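Filed under: Safari & Wildlife > Day Trips > Transfers and Pickups
3 min read

Did the Cirnis river drive from the Dukunik gate on 22nd May. It's sold as a half day with lodge pickup included. The pickup was a minibus that stopped at three other lodges first, so my half day began with a full tour of other people's driveways. We saw one hippo, or the top of one.

My question is whether the 638 per person is normal now. The park fee was extra. 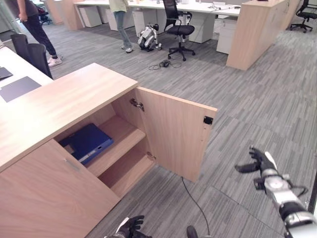 Ida Kramer: It's normal if you book through the lodge desk. Salgado runs the same road and the same river for less, and you meet them at the gate. You do have to get yourself to the gate.

Getting to the gate was the whole problem, Ida. We had no car. The lodge quoted a private transfer at a price I assumed was for the vehicle — to keep. 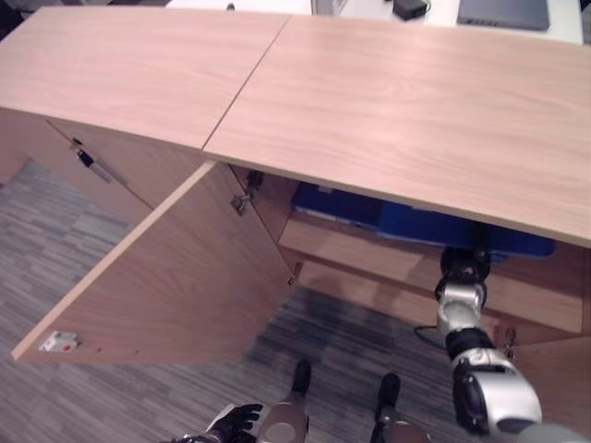
Simão Henriques: disagree about Salgado. Went in July, open truck, no blankets, guide did birds for two hours straight. Lovely man. I can now identify a wagtail and I'd like that part of my brain back. Pay the lodge price.

birdlist37: Some of us would pay extra for that guide.

Fair enough. For anyone still planning, the lodge drive leaves at dawn and they say you're back for breakfast. We were back for the end of breakfast: toast and one kind of jam. 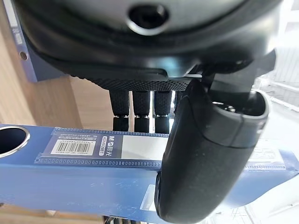

The Itach hide is a separate ticket and you can't add it on the day. I asked twice. Bring your own binoculars as well, the shared pair went round the minibus once and stayed with a man in the back row.

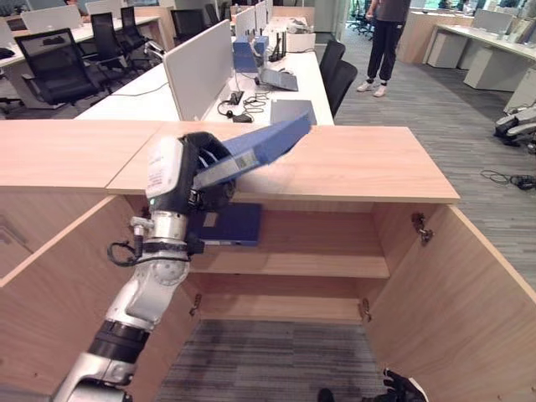

I'd still go again, in my own car, and skip the hippo stop.

Comments (3)

Ida Kramer: The hippo stop is the good bit!

Simão Henriques: It's a log, Ida.

gatekeep_1355: Does anyone know if Itach takes cards yet?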